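Dallham Heritage Seed Project: Where We've Got To Since February

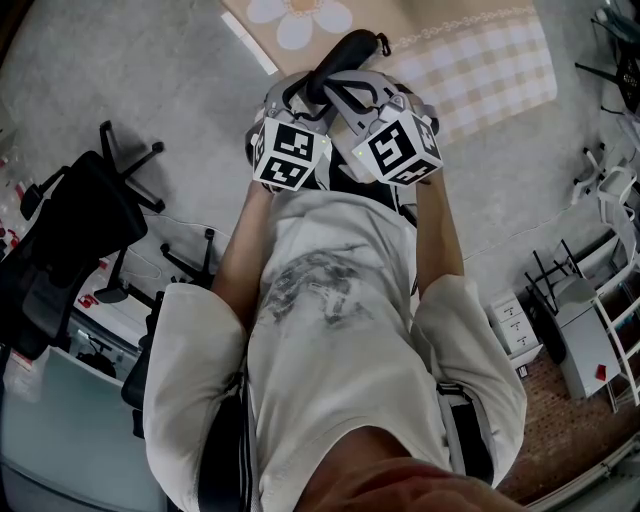
White T-shirt with the gray print, both hands busy.

Hi Maite,

You asked for the long version this time, so get a coffee. I'll start with the beans, seeing as that's what the grant is mostly paying for, and then get to the money and the thing with the shed roof.

The climbing beans did great. We had 192 plants up the poles by the end of spring at the Dallham plot, and the Brenum purple (the one everyone kept telling me was just a regular purple bean with a fancy name) is definitely its own thing. The pods are flatter, the flowers open almost a week later than the ones we grew next to it, and the dry seed has that little tan ring at the eye that the old growers described. I'm thrilled! We've got enough dry seed to fill the jars for the library and still send a packet to every household that signed up last year.

The squash is another story. I planted the Entwistle and the Stultby too close together, and yes, I know, you asked me about that back when I sent the plan. I thought hand pollinating would cover it, and mostly it did, but we missed a bunch of flowers during the hot spell when they were opening before six in the morning and none of us was out there that early. I'm only keeping seed from the fruits we tied and tagged. The rest we ate, or gave away at the gate, and people seemed happy enough with them. Next season the Stultby moves to the school garden on the far side of the creek.

Tomatoes were fine. Not much to say about tomatoes. Some blossom end rot in the low bed, same as every year.

Now the seed library itself. We have 219 households signed up, up from where we were when you visited, and they've taken home 385 packets between them so far. Beans and lettuce go fastest. Parsnip just sits there (I love parsnips and I will keep trying). Returns are slower than I'd hoped, and I think that's partly my fault. The return envelopes asked for way too much information: variety, year, row spacing, how many plants, whether you rogued anything out. Most folks don't know what roguing is and I don't blame them. I've cut the form down to name, variety and year, and the new ones are already coming back with actual seed in them, which the old ones mostly weren't.

We ran 4 evening workshops, all at six thirty so people could come after work. The one on fermenting tomato seed was packed, and smelly. The one on keeping records was me and a handful of very polite retirees. I'd like to fold record keeping into the others next time, ten minutes at the end of each, and use the open slot for a threshing night, which a lot of people have asked for and which is just plain fun.

On the budget: we're under on printing and over on jars. The lids we bought first didn't seal right, so I had to replace the whole lot, and the supplier would only give us store credit. I used the credit on labels. The irrigation line came in right where we said it would. I haven't touched the travel money and would like to move it over to fixing the shed roof, if you're okay with that. It leaks over the drying racks, and right now I'm shuffling trays around every time it rains. The quote is attached to the spreadsheet, second tab.

Still to do before the next report: germination tests on everything in the fridge, new shelf labels, and a decision about the two lettuces that I'm pretty sure are the same lettuce. I've sown them side by side in the cold frame and they look identical to me at this stage, but they're tiny, so give it a few weeks.

If you can let me know about the roof money before I order seed trays, that would be a big help. And come by when the favas are up! I'll save you a bag of the Brenum either way.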